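Unit 7: Learning Foot Placement from Few Demonstrations
Revised 05/07/2021

Readings for this unit are the Dunleavy report, sections 2 and 3, and the course notes on imitation learning from October.

The method under review trains a walking controller in two stages. In the first, a policy is fitted to recorded demonstrations by ordinary supervised learning. The Tundico data set supplies 347 of these, each one a short walk over a level floor. In the second, the policy runs on the hardware, an operator corrects the foot position when it drifts, and the corrected steps are added to the training set. Students will recognize this as a form of dataset aggregation.

The contact model deserves particular attention. The simulator treats the sole as a rigid plate with a single friction value. A real foot does not behave in this way. Coverings such as tape crease and scuff, soles have rounded rims, and carpet gives under load. The Dunleavy authors therefore draw a new friction value at the start of every simulated walk, and the policy never sees that value directly. It must infer slip from the joint readings — chiefly those at the ankle.

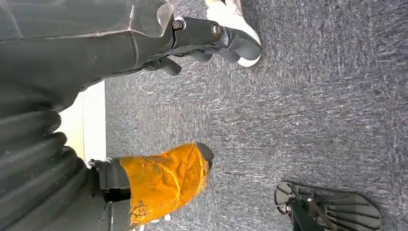

Jianhua Du objects that drawing friction at random hides the problem, and that a policy trained this way takes shorter, slower steps on every surface, including those where it has no need to. Du would prefer to estimate friction online and pass the estimate to the controller. The objection is a fair one, and the report does not fully answer it. Step length is given only for the final policy, so no comparison with the first stage can be made.

On the results, the Trusus baseline was tested over 100 walks and the two-stage method over 372. Rates may be compared between the two; raw counts of falls may not.

For discussion: derive the supervised loss with the corrected steps given a weight of 3, and state what happens to the policy as that weight grows. Submit one page of working — typed or handwritten — before the next meeting.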